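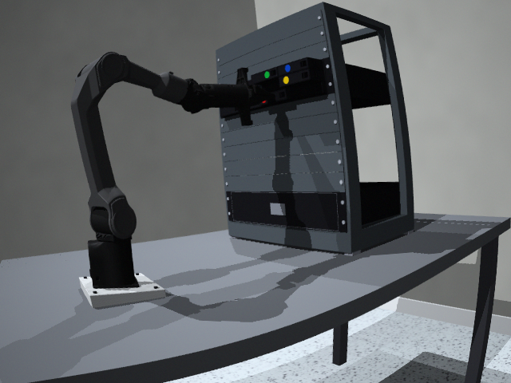 Simulation: Der Roboterarm greift zum Gerät mit den drei farbigen Tasten im Rack.

Bei Fenduler probt man zuerst am Bildschirm. Iida Halonen leitet dort den Testbetrieb, und bis Dezember hat sie noch jede Taste mit der eigenen Hand gedrückt. »An manchen Tagen waren es 1.000 Mal«, erzählt sie. »Am Abend habe ich meine Finger gespürt.«

Jetzt schreibt sie die Abläufe, und der Arm übt sie. Von 100 Durchgängen in der Simulation müssen 98 gelingen, vorher darf nichts in die Halle. Ihr Kollege Teemu Hirvonen war am Anfang dagegen. »Ich hatte Angst um meine Stelle, das sage ich offen«, meint er. Die Stelle hat er behalten, aber die Arbeit ist eine andere geworden. Er sitzt mehr und redet weniger mit den Leuten in der Schicht. »Das fehlt mir«, sagt er. Im Frühling möchte er einen Kurs im Programmieren machen.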